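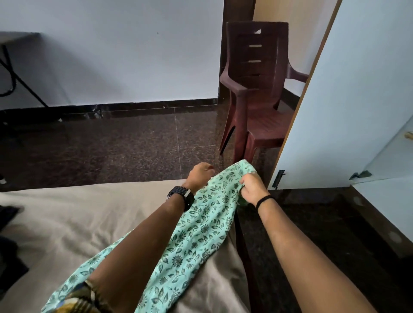 Ticket 276: Head camera kits for home garment handling, purchase request on hold
Project: Starberg
Status: Waiting on vendor
Priority: Normal

Opened by: Starberg field team

We need 8 head camera kits before the February sessions start. The quote from Prustari came in at 2,060 per kit. Our approved line is 2,000 per kit, shipping included. The purchasing form rejects anything over the line, so the order has not gone out. Please advise whether we can raise the line or drop an item from the kit.

Reply from Purchasing

The line can't be raised this quarter. Please send the itemized quote and mark which parts are required for the clothes work and which are nice to have.

Reply from Starberg field team

Quote attached. Required: camera, head strap, battery, one memory card. Nice to have: hard case, second battery. Sessions are done in people's homes, on a bed or a table, and are short enough to swap cards and charge in between. We do need the wide lens. Hands come up close to the camera when a shirt or a dress is held up, and the narrow lens loses the wrists.

Reply from Purchasing

Asked Prustari to requote without the hard case. Also asked Briltine for a price on the same list so we have two quotes on file.

Update, 10:40 a.m.

Briltine is under the line but ships with the narrow lens. The wide lens is a separate order with no stock date. Not usable for February.

Update, 3:15 p.m.

Prustari requoted at 2,000 without the hard case. The second battery stays in. Form accepted the new figure.

Reply from Starberg field team

Fine with us. We will carry the kits in the padded bags left over from the Herrero order. Two things to check before the PO goes out:

Does the warranty still apply if the kit ships without the case?
Are the head straps adjustable? The last ones were one size and slipped when people looked down at the bed to fold.

Reply from Purchasing

Both questions sent to Prustari. PO is drafted and will be released once they answer. Leaving this ticket open.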